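A few posts about learning to paint a room properly, because I moved to Brendelport in September and my landlord allows any colour if I do it myself. I will number them so you can follow.

1/ In my country we paint walls white and then we stop thinking about it. So I came to the paint shop with no habits, good or bad. The woman at Garrido gave me a fan of colour cards with 65 pinks in it. I had asked for "pink".

2/ My first lesson: take the cards home. In the shop the light is very strong and a bit green. The card I loved there looked like old ham in my bedroom at eight in the morning. By evening it was nice again. A room has more than one colour in a day.

3/ Second lesson: do not hold the card in the middle of a white wall. Your eye compares it with the white and you think it is much stronger than it is. I folded the card so no white border was left and put it in the corner, where two walls meet.

4/ About that corner. When two pink walls face each other, they throw colour on each other and both become pinker. I did not believe this until I saw it. If you like a card very much, buy it one step greyer.

5/ I bought three sample pots from Zondau and one from Vomer. I am not paid by any of them, I wish I was. The sample pots have a different shine than the real tin, so judge the colour only and forget the surface.

6/ Please paint the samples on big paper and not on the wall. I painted mine on the wall the first time, and the edges of the squares still showed after two coats. I had to sand them. My neighbour asked through the door if everything was fine.

7/ Someone asked about cost. The samples were 10 dollars each, and the big tin was 46 on sale. I also bought a good brush, which hurt me, but the cheap one lost its hair in the first coat and I was picking it out with my nails.

8/ Preparation is the boring part and it took me longer than the painting. Wash the wall, fill the holes, sand, wipe the dust, wait. I counted on one evening. It was a whole weekend and I ate toast for both dinners.

9/ The word "cutting in" I did not know. It means painting the line along the ceiling with a brush before you use the roller. Load the brush only a little, start a finger away from the line and move slowly up to it. I used tape on the window frame and no tape on the ceiling, and the ceiling is better.

10/ Do one wall completely, edges and roller, before you start the next. If the edge dries first you get a darker stripe around the wall like a picture frame. I have this behind the wardrobe. It will stay behind the wardrobe.

11/ Now the thing I really wanted to write. Pink does not stay on the wall. It goes on everything near it. My grey curtains look warm now, my white cup has a rosy side, and my own face in the mirror looks like I slept well.

12/ Dark and shiny things take it most. You would expect black to stay black, but it picks up a red or maroon tone from what is around it. So before you choose, think also of your dark furniture, handles, lamp feet. They will change as well.

13/ Would I do it again? Yes, but the hallway will be a different colour, I am thinking of a soft green. If you have 50 shades of green to recommend, please send me only two. 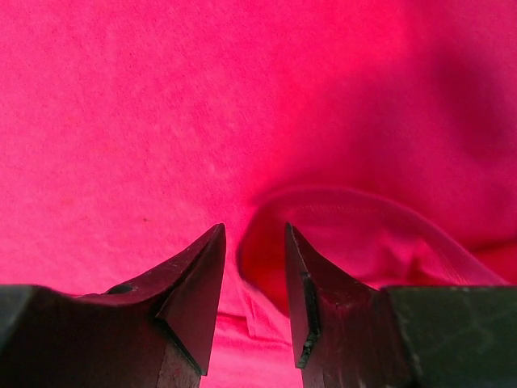 Very dark metal with pink around it. Look at the reddish shine.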